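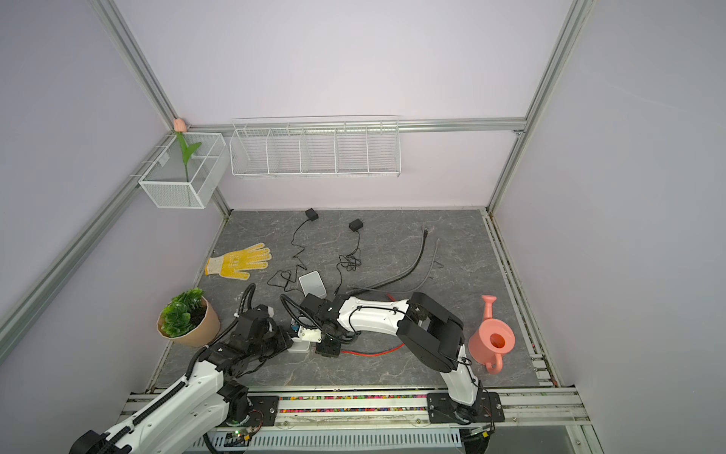
Urkmont travel harmonium, back in stock as of 25 June 2018. Made for composers and playback singers who write on the road and don't want to haul a full size box through two airports. Folds flat, opens in seconds, holds its tuning. Three finishes this time: plain black, walnut stain, and the new gray marble pattern, gray on gray, no gold flecks (people keep asking about gold flecks). Marble is a printed wrap, not stone. Weighs the same as the other two.

What you get

Urkmont harmonium, 2 reed banks, male and bass
7 stops, 4 of them drones
Coupler, on a knob at the left
Padded bag with shoulder strap
Spare reed tongue set in a little tin
Tuning card signed by whoever tuned it

Price is 300 dollars with bag. Without bag is also 300 dollars, sorry, the bags come from the same shop and we can't split them.

Sound

Warm in the middle, a bit nasal up top. Film people like it for scratch vocals because it sits under a voice without fighting it. Tuned to A440 unless you write something else in the order notes. Want it lower for an older singer? Say so at checkout. We can't retune after shipping without you paying freight both ways.

Bellows are multifold, cloth hinged. They will squeak the first week. Leave them alone, don't oil them. PLEASE don't oil them.

Recording with it

Not electric, no pickup inside. Daiane Lacerda cut most of her demo reel with one mic over the back grille and the other on the voice, and her reel is what we play when someone calls and asks how it sounds. Close mic the front and you get key clack. Some producers want the clack — fine.

If you need a clip-on pickup, the Imel fits the rear lip. Sold seperately, ships from the same place so freight is combined. The older Imel with the round clamp does not fit the marble finish, wrap is too slick and it slides. Get the one with the rubber foot.

Who's using it

Chih-ming Kan wrote the title song for a stage musical on the walnut one, mostly in hotel rooms. Kerubo Langat tours with hers and has had the coupler replaced once, under warranty. Maiara Mendonça bought one for her composition students and then bought another because they wouldn't give it back.

Shipping and waits

Black and walnut ship this week. Marble ships in July, first batch is small. Orders go out from the Flanon warehouse, Monday and Thursday pickups only. Overseas buyers: your customs may want to know what the reeds are made of. Brass. It's on the invoice.

Boxes are double walled. If the outer one shows up crushed take photos before you open it and send them to Maiara Brito in support, she handles all the freight claims. No photos, no claim, carrier's rule.

Warranty

One year on reeds, bellows and coupler. Finish isn't covered for scratches. Opening the reed chamber yourself voids it, the tuning card says this too but nobody reads the card.

Returns

Fourteen days, unplayed or close to it. You pay return freight. We refund when it's been checked over, usualy same week.

Goes well with

Bastos folding floor stand, low
Bastos bench stand, for players who sit in a chair
Imel clip-on pickup, rubber foot
Dust cover, black only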